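Home Forums Kitchen & Table Packed Lunches Search Log in

Clear acrylic racks for laying out lunch: any point to them?

tinlid
3 April 2020

Started this because the storage thread has gone to pot and I can't find anything in it. There has been a lot of enthusiasm in there for the Jernex "lunch station" method. For those who missed it, you put a clear rack in the middle of the table, set the food and bits out on it where you can see them, then pack from the rack into a basket. It's supposed to be quicker and you're supposed to forget less.

I don't believe a word of it. You've taken everything out of one place, put it in a second place and then put it in a third. My mother did five lunches every morning straight from the worktop into the boxes and as far as I remember nobody went without.

Happy to be told I'm wrong but I'd like to hear from people who have lived with one, please, and not from people who bought one last week and are still pleased with it.

pegandline
I've had a rack in the middle of the table since July. Wouldn't call myself a convert. What I'd say is that it shows you what you've left out, but only if you already know what ought to be there. The basket matters more in my view. Get a plastic one with slots so crumbs fall through and you can rinse it under the tap. 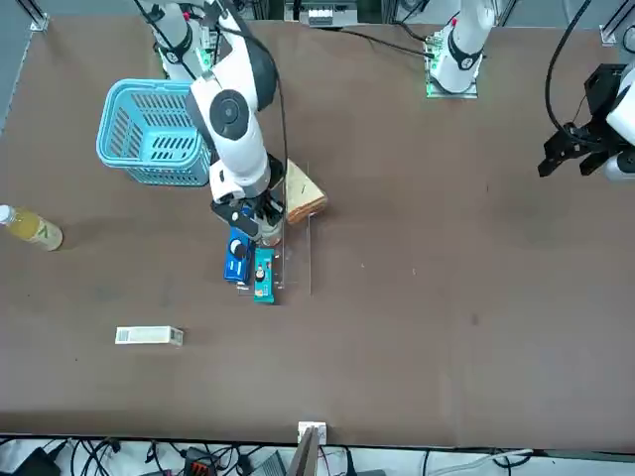 Light blue basket, still empty, with the sandwich a little way off to its right.

tinlid
So the basket is in one place and the sandwich is off in another. This is what I mean. If the sandwich were in the basket you'd be done.

pegandline
It's a sandwich, it weighs nothing. I can manage the distance.

Gunvor Solberg
I agree with tinlid about the distance, though I'd blame the table. People buy a big table and then feel they have to use all of it. Put the basket right next to the rack and half the argument goes away. I also wouldn't have a basket with slots for anything unwrapped. Crumbs falling through is fine until you pick it up and carry it across a carpet.

halfaloaf
My worry is the bread. Cut a sandwich into triangles and you've got two long open sides. Leave it out on a rack while you mess about with everything else and those sides go dry. I make mine last, wrap it straight away and it's in the bag before the kettle has boiled. Can't see where a rack fits into that.

Also, why does everything have to be clear now? Clear fridge boxes, clear cereal tubs, clear shoe drawers. My cupboard has a door on it for a reason.

moorhen51
The 51 is a house number before anyone asks again.

I bought a Jernex rack and it's in the loft. Acrylic scratches if you look at it. I cleaned mine with the green side of a sponge, my own fault, and after that it looked like a bus shelter. Soft cloth and washing-up liquid only, and never the dishwasher, mine went cloudy on the first go. If you want something to lean food against, a toast rack does it and there's one in every charity shop.

pegandline
A toast rack won't take anything bigger than toast, moorhen. And you can't stand small things on top of it.

Mine has had plenty of washes and no scratches I can find. Soft cloth, like you say. I put things in it and on it, and the sandwich just leans at the side.
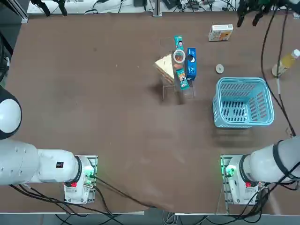

Sandwich tilted against the left of the clear rack.

halfaloaf
That is a sandwich propped up at the side with the other bits next to it. I rest my case. What's the filling? Light brown could be anything from peanut butter to pâté, and it makes a difference how long you can leave it.

tinlid
Leaning at the side! So the sandwich, the main item, the entire reason for the exercise, isn't even in the rack. The rack is for the other things and the sandwich is just using it as a wall.

Gunvor Solberg
Well, a wall is what it needs. Laid flat on a table, a triangle gets squashed the first time somebody puts a flask down without looking. Leaned up, it takes less room and you can get hold of it by the crust. I'd still put paper under it. A brown tabletop like that one hides spills nicely, and I wouldn't count that in its favour when there's bread about to touch it.

Britt-Marie Ljungberg
I'm in the Karnton area and we did the rack method at the walking club for a whole season, so I can speak to it a bit. We made the lunches up at one long table, with a rack in the middle, baskets at the ends and people taking turns. It was neither quicker nor slower. What did happen was fewer arguments, since anybody could walk up and see whether the cheese ones had been done. One person at home doesn't have that trouble. You know if you've done the cheese ones.

We went back to trays in the end. Trays stack.

moorhen51
Trays stack. Could that be pinned?

crumbtray_dave
Going against the grain here, I like mine and I've had it long enough that tinlid can't throw me out. I've got a Rønning one with a wider foot than the Jernex. The cheap ones are narrow at the bottom, so you lean something on one side and a jar on top and over it goes. If you're buying, press down on one corner with your thumb and see whether the opposite one lifts. If it lifts, leave it in the shop.

I'll grant that the forgetting-less claim is rubbish. I left a whole lunch on it last month. Perfectly visible. Drove to Deltden without it.

tinlid
Thank you Dave, that's the most useful thing anyone has said in its favour and it was mainly against.

pegandline
For what it's worth I never said it was quicker. I said I could see what I had. The basket gets packed heavy things first, then whatever's on the rack, then the sandwich on top, and I stop when it's full. With the worktop I used to put the sandwich in early and find it flat under an apple. You can do that properly without a rack, obviously. I didn't.

halfaloaf
Which is a matter of order, and order is free.

Gunvor Solberg
So is a plate, if you own one. I have tried standing the two halves of a sandwich back to back on a small plate with the cut sides together, and it does for the drying-out problem better than any rack would. They stay up by themselves if the bread is decent. Soft sliced white slumps.

crumbtray_dave
Cut sides together is a good tip, nicking that.

tinlid
Where I've got to: a rack is all right if several people share a table, it has a wide foot, and you never go near it with a scourer. For one person doing one lunch I still think it's another thing to wash. I'm not buying one. pegandline's basket I might. Is it stiff or does it bow when it's full?

pegandline
Bows a bit if you lift it by one side. Use both hands.

Reader comments

lidless_wonder: Read the whole lot looking for a reason to buy one and came out owning a toast rack. 8 on the high street if you don't mind a dent.

Marrowfat: Disagree about the dishwasher. Bottom shelf is what does it. Mine goes on the top on a cool wash and it's fine so far.

moorhen51: "So far".

oldbreadbin: We're past 800 posts on storage in this section and I don't think anyone has asked whether the basket needs a lid. Wasps.

Related threads
Slotted or solid baskets for the car
Getting scratches out of acrylic (long, over 1,000 replies)
Trays that stack, trays that say they do
Does cutting corner to corner make bread go stale sooner?
Wide-foot racks: Rønning and others
Wasps, again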